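24 July 2025

Rain all morning, so I had no excuse not to get back to the arms. I've been at Vendier (still a silly name for a pair of robots, but it stuck back in March) for so long now that the build log is up to entry 148, and most of those entries are me muttering about joint limits.

Today I wanted the simulated kitchen sorted out before I touch the real bench again. I spent a good 32 minutes hunting for why the near arm kept twisting its wrist the long way around, and of course it was a sign I'd flipped myself last week – one little minus, sitting there on line 2662 and minding its own business. I made coffee, fixed it, and ran the reach again from the start. Then I ran it again, just for the pleasure of it, with the second cup going cold beside me.

I do love the floor tiles. They took me an entire evening and do nothing at all for the robots, but I'm in that room for hours at a stretch and I want it to be somewhere nice. The bottle still needs a proper weight, and I should do the blue disc at the same time.
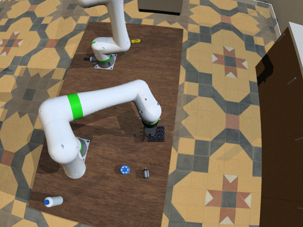 Vendier, run 11 – near arm down at the studded block, far arm parked up by the little yellow level.

Tomorrow I'd like to try the far arm on the level, if I can get the grip width right. I also need to order more bolts for the real plates, and write back to the Disemstead workshop about borrowing their drill press.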